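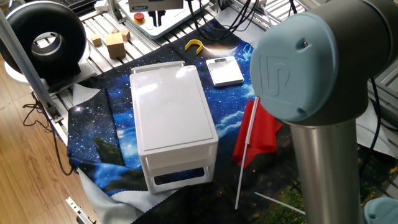
1/ Why we stopped buying plain tablecloths for the robot

New thread, because a bunch of you asked about the backgrounds thing after my last one. Short version: we wanted to know if an arm that learned to open drawers on a boring gray table could still do it on a loud one. The starry night mat is my favorite of the loud ones and I will be sad when we have to give it back to Serpil.

2/ The method, fast. We record a person steering the arm through a task, lots of times, and train a policy on camera images plus joint positions. Ours is called Hasora (don't ask, it was on a whiteboard and it stuck). The input is one fixed camera. No depth, no markers, no 3D model of the drawer.

3/ We had 2,000 demos. All the same tasks in both training sets, all the same length of training, same everything. The only difference: in set A every demo was on plain gray felt. In set B we swapped the mat and moved the clutter between demos.

4/ And I mean clutter! Wooden blocks, a little red flag on a stick, whatever was in the bin. None of it matters for the drawer. The policy has to work that out by itself, and the plain-felt one really doesn't have to, so it doesn't.

5/ Then the test. 200 trials per policy, on mats neither one had trained on. We score a trial as a success only if the drawer ends up open and nothing else got shoved more than a hand's width. Wumpini Issahaku wrote that second rule and it made all of our numbers worse, thanks Wumpini.

6/ Result: the swapped-mat policy won, and it wasn't close. The plain one would start out fine, drift toward some bright patch of the print, and close the gripper on air. I watched it try to pick up a painted cloud (well, printed) and felt kind of bad for it.

7/ The part I didn't expect: on plain gray felt, the two were nearly tied. I'd figured we would pay something for all that variety, a bit of precision at the handle maybe. If there's a cost it's too small for us to see with this many trials.

8/ White drawer units were the hard ones, by the way. White plastic, glossy top, and then the handle opening is just a dark rectangle on the front. On a dark blue print that rectangle has competition. Most of the misses for BOTH policies were at the handle.

9/ Stuff we did not test, before somebody yells at me: moving the camera, changing the lights, a different arm. One camera position the whole way through. Serpil Coşkun has a plan for the camera part and I have a plan for avoiding recalibration, so we'll see who gets their way.

10/ Somebody will ask if you can just fake the backgrounds in software. We tried 2 versions of that back in March. It helped, but less than real mats. My guess is the real ones wrinkle and throw odd light onto the objects, and our fake ones were perfectly flat. That's a guess! We haven't run it properly.

11/ If you want to try this at home (or at lab), go to the fabric store remnant bin. Get the ugliest prints they have. Big patterns gave us more trouble than tiny ones, so get some of those.

12/ Write-up is in the works, trial videos too, including the cloud one. Replies are open, I'm around until dinner.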